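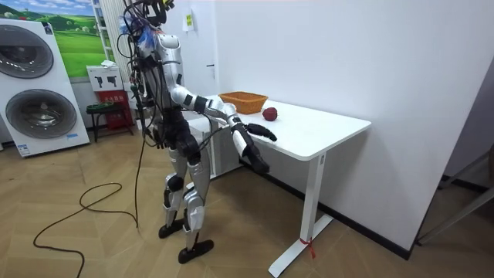

Room 2, north side: desk, basket and floor

Posted 14 March 2019 by Els Mulder

This page belongs to the room record for the Ekus building. It covers the desk and what is kept on it, the wall behind, and the herringbone floor. Electrical work and the door hardware are in the separate sheet maintained by Chang-ho Yeom. Dimensions are in millimeters and were taken with a steel tape against the finished surfaces, before the last change to the desk position.

Wall, baseboard to baseboard: 3,248
Desk top, long side: 1,242

The wall figure is from the left corner to the right corner at baseboard height. Anyone ordering furniture for this side should measure again higher up. The corner on the right is out of plumb, and the earlier record gave a number from eye level that does not match ours. Märta Hedlund has the old drawing if it is needed for comparison.

The wall is painted plain white. The paint is the same as in the hallway, applied in August by Schmieder, and the leftover can is in the basement store with the room number on the lid. Marks from the back edge of a desk show up on it quickly. Wipe them with a damp cloth and leave the abrasive pads alone, as they polish the paint and the patch stays visible in side light.

The baseboard is black. It was kept from the previous fit-out and only touched up where it had chipped. Roswitha Petersen asked whether it should be changed to white to match the rest. It was left as it is. A black baseboard hides shoe marks and mop lines, and the joint between wall and floor can be found easily when furniture is being lined up.

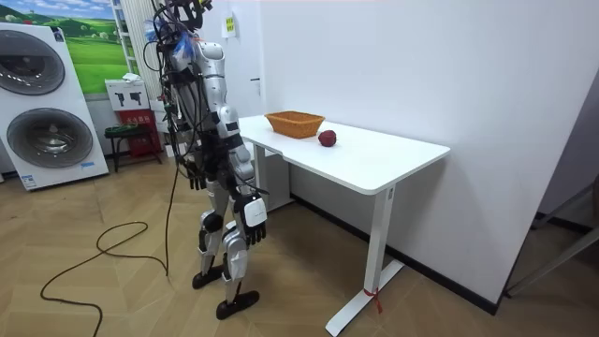 The floor is light wood parquet in a herringbone pattern. It runs through the whole room without a break or a threshold. Cleaning is by dry mop, with a damp mop when required and no standing water. Prurnilex is the only cleaner approved for it. The bottle dosage is for tile and is too strong here - use the lower line on the cap.

Herringbone makes it hard to judge by eye whether a piece of furniture is parallel to the wall. The blocks lead the eye off at an angle, and a desk that looks straight against the pattern can be well out at one end. Measure from the baseboard at both ends of the top. Do not use the block joints as a guide.

Felt was tried under the desk feet and taken off again. It picked up grit and left dull tracks. If the desk has to be moved, two people lift it. Sliding it is what caused the scratch listed in the previous record, which has been filled but can still be felt with a fingernail.

Cable on the floor is allowed in this room and is to be laid in loose loops without tight turns. It is lifted before mopping and put back afterward. It must not run under a desk foot, where the edge will mark the sheath over time.

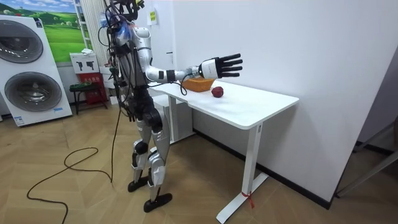
White desk with the orange basket near the back edge and a red apple in the middle of the top.

The top is rectangular with rounded corners. The rounded corners were a requirement in the order. The previous desk had square ones, and people walking past toward the window side caught a hip on it often enough that two written complaints are on file. The thin edge is the weak point. It does not take a clamp well, so lamps and arms that fix by clamp are not to be fitted without a plate above and below.

The frame is white, with a flat foot across the floor at the base of the leg. The foot reaches far enough forward to be a toe hazard for anyone standing close. A small red marker is tied low on the leg. Leave it on. If it comes loose during cleaning, retie it low down again and tell Roswitha Oltmanns, who keeps the furniture list.

Danon quoted for a second desk of the same size to stand end to end with this one. Twice 1,242 fits on paper within the wall length, but the access required on the right would be lost. The quote was not taken up.

The cabinet at the left end goes partly under and behind the desk. It should be checked for clearance each time the desk is shifted. The contents are on the list inside the door.

Basket

Woven, orange, rectangular, low sides. It stays toward the back of the top, at the left, so that the front part is available for work. Wicker of this kind sheds small ends for the first months. They collect along the back edge of the desk and are brushed off by hand before the surface is wiped.

Do not wash the basket under the tap. Vacuum it with the soft brush, then wipe with a cloth that has been wrung out hard, and let it dry on its side away from the radiator. A wicker basket that dries flat and hot will lift at the corners and then rock. Check the rim by running a thumb around it slowly. A broken strand is trimmed flush with side cutters and never pulled.

Fruit

One apple at a time is enough for the desk. Apples are wiped before they go on the white top, as stems and bruised skin leave brown spots that need more than water if left over a weekend. Bruised fruit goes out the same day. Spare fruit is kept in the kitchen and does not go in the cabinet.

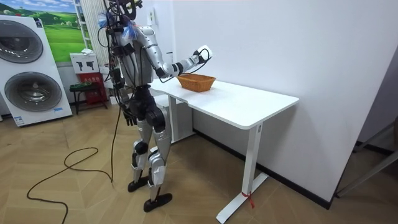 The position of the basket has been argued over more than anything else on this page. Petersen wanted it at the front for ease of reach, Yeom wanted it off the desk. The back position stands until the next review. A low-sided basket is easy to reach into from above at either place, and at the back it is less likely to be knocked to the floor by a sleeve.

Open points

1. Repeat the wall measurement at desk height and add it to the record.
2. Recheck the desk for parallel at both ends.
3. Replace the worn mop head.
4. Order one bottle of Prurnilex. The last one is under half.

Corrections to Els Mulder, room record, Ekus building. Please give the room number and the line you are correcting.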